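Stumulwood group cuts handover failures in two-arm table clearing

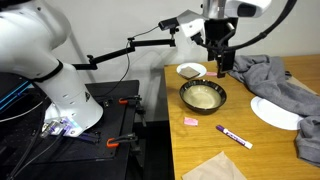 The Stumulwood setup, with a bowl, plates, a sponge, sticky notes and a marker on the wooden table.

Researchers at the Stumulwood laboratory have published results for a planning method that lets two robot arms share one tabletop without dividing it into fixed zones. The method, called Fandar, was trained on 3,440 recorded demonstrations and tested on 31 household tidying tasks. The group reports that it finished 27 of the 31 tasks under the test rules, against 19 for the same controller run with a fixed boundary down the middle of the table.

Two-arm systems usually avoid collisions by giving each arm its own region. The approach is simple to verify, but it fails when an object lies on the wrong side for the arm that is best placed to grasp it. The object then has to be pushed across or handed over, and both steps add time and error. According to the paper, handovers accounted for most of the failures in the group's earlier system, which was described last year in a workshop report.

Fandar replaces the boundary with a short-term claim on space. Before each motion, an arm's planner reserves the volume it expects to sweep over the next 3 seconds. The second planner treats that volume as blocked and either routes around it or waits. Claims are renewed at every planning step and released when the motion ends, so an arm that stops early does not hold space it no longer needs. If both planners request the same volume, priority goes to the arm that is already holding an object.

The learned part of the system is limited to deciding which arm should take which object and in what order. It takes camera images and the current joint positions as input and returns a ranked list of pairings. Motion planning below that level is conventional. The authors say they kept the split so that collision checking would not depend on a trained network.

Test tasks covered thin, soft and rigid items. Flat objects remain the hardest category. Paper notes and napkins can be gripped only when an edge is raised, and the network has no explicit model of whether one is. Three of the 4 failed tasks involved paper lying flush with the table surface. The fourth was a cloth task in which the fabric was lifted but not placed inside the target area within the time limit.

An ablation in the paper removes the priority rule and assigns contested space at random. Completed tasks fell to 23, and the authors recorded 8 deadlocks in which both arms waited until the run was stopped. With the rule in place there were none in the reported runs. A second ablation lengthened the reservation window. This produced no collisions, but the arms spent more of each run waiting and four tasks exceeded the time limit.

The demonstrations were collected by operators at two sites, Stumulwood and a partner laboratory in Vokivholm, using the same arm models and different tables. Policies trained on data from one site alone performed worse at the other, mainly because of differences in table height and camera angle. Training on the combined set removed most of the gap – though the paper notes that both sites used similar lighting, and that transfer to other rooms has not been measured.

Computing cost is modest. The space-claim layer runs on a standard workstation processor, and only the pairing network needs a graphics card. Garrido, which supplied the planning library used in the tests, plans to include the claim layer in its next release as an optional module. The pairing network will not be part of that release.

The Stumulwood group says its next tests will add moving obstacles to the workspace, beginning with a person's hand entering from the front of the table. Code for the claim layer is due in October. The demonstration data will follow after the two sites have agreed on a common file format.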